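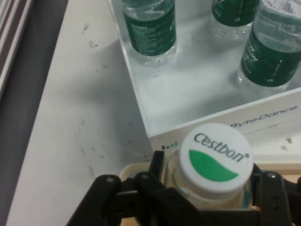

Chaimae Benmoussa asked after the last lecture why we call it a grasp fault when the bottle never fell. It is a good question, and these notes start from it.

Unit 4. The Istby cell: a grip that was too strong

In March the Istby cell was moving water bottles between a box and a tray. The controller reported a successful grasp every time. At the end of the run, 16 bottles had a deformed neck, and two of them leaked inside the box. No alarm was raised.

What the log shows

The gripper closes until the motor current reaches a limit. The limit was set to 963 in the raw units of the driver. A different test, with metal cans, had used 3,000, and this value came back when the controller restarted after a power cut. The configuration file was correct — but the program read it only on the first start of the day.

Why the software did not notice

The success check asks one thing: are the fingers stopped before they are fully closed? With a soft plastic bottle the answer is yes, also when the bottle is crushed. So the fault stayed hidden for 30 minutes, until Lizeth Ríos put her hand in the box and felt water.

Terms to know

Fault: the wrong limit in memory.
Error: the grip force above what the bottle can support.
Failure: the damaged bottle, delivered as good.

Please note that the safety of persons is a separate matter. The same limit also protects a finger caught in the gripper, and for this reason the incident was reported as a safety event.

For the next session

Read the Marulanda report, sections 2 and 3. Write half a page on where you would put a second check, and what it would measure. Bring it on paper.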